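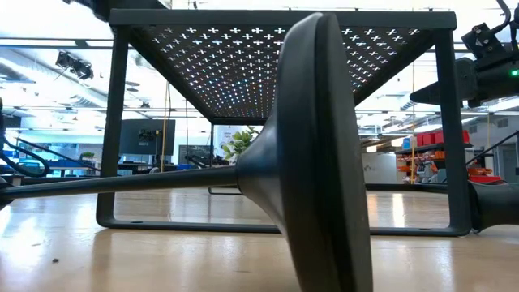

Black stand and plunger-shaped object on the bench, arm at upper right.

Re: [Femer-users] Anyone tried the Harkport bench kit?
Jan 13, 2021

On Wed, the list member at Kosow wrote:
> We have money for one arm kit this spring. Is the Harkport
> worth 1100, or do we stay with the Femer and build our own
> fixtures?

Get the Harkport! We've had ours since December and I'm still finding things to like. The arm went onto our table in 2 hours, and the software picked up our old Femer scripts after I changed about 70 lines (mostly joint names). We've logged 613 pick-and-place runs so far and I'd happily do that many again.

Gripes: the manual is thin, and the spare cables are sold separately. Çetinkaya has them cheaper, but ask for the long ones, the short ones won't reach past a stand.

Happy to send you my config files, just write me off list.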